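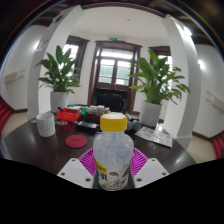 Can a machine clear up after people have had their tea?
For a few objects that it knows, it can, if you give it time and a person stands near. For a whole table as people leave it, I would still send my nephew.

I went to the open day of Skarnus in January because Mélanie Doucette, who teaches with me, had a second ticket. I am not an engineer. I run the kitchen of a small guest house and I wanted to know if I should put money aside for such a machine or for a new dishwasher.

The visit started at 11 with coffee and a talk by Gaétan Dufour. He spoke fast and I lost some parts, but his main point was clear to me. Picking up a thing is mostly solved when the thing is hard, dry and alone. It becomes difficult when things lie on each other, or when the thing bends. A newspaper, he said, is worse than a brick. Somebody asked about wine glasses and he only smiled and went to the next slide.

After the talk we were divided in two groups. Mine went first to the shop-floor part, where an arm from Verbeke was moving small boxes from a belt to a shelf. This one was good. It made the same movement again and again and I watched it drop only one box, which a young man picked up and put back without a word. Zachary Lapointe from the sales side told us that such a station costs less than people think, but he did not want to write the number on my paper.

The household part was slower and for me more interesting. They call the program Clustum. The idea is that people do the chore first, many times, with a gripper held in the hand, and the machine learns from these recordings. They have now 4,000 of them, and Mr. Dufour said that about 200 were thrown away because the person was in a hurry. The chores are simple ones: move a bottle, put the cup on the coaster, make free space on the table.
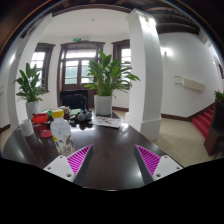 The gripper at the tea table, with the bottle and cup on the left side.

Soudabeh Bagheri, who does many of the recordings, let us try. I thought it would be like kitchen tongs, and it is a little, but you must come to the object straight or the fingers push it away. My first cup went on its side. The second went better. She told me that a shiny table is harder for the software than a dull one, because the light of the windows is in it two times. I would not have thought of this. All our tables at home are shiny.

I asked her how long the machine needs for one table. She answered that on a good day it finishes in 50 minutes, and that she herself does it before the kettle is ready. I appreciated that she said it so directly.

There was also a stand from Purnau with a floor cleaner, but the line was long and Mélanie wanted to eat. Wayne Wong, who was in our group and owns two bakeries, stayed there and told us later that it got stuck on a cable.

So for the shop floor, with the same boxes every hour, I believe it already. For my kitchen I will wait and ask again next year. The dishwasher comes in spring. If you go, take the morning group, and wear warm shoes for the shop-floor hall.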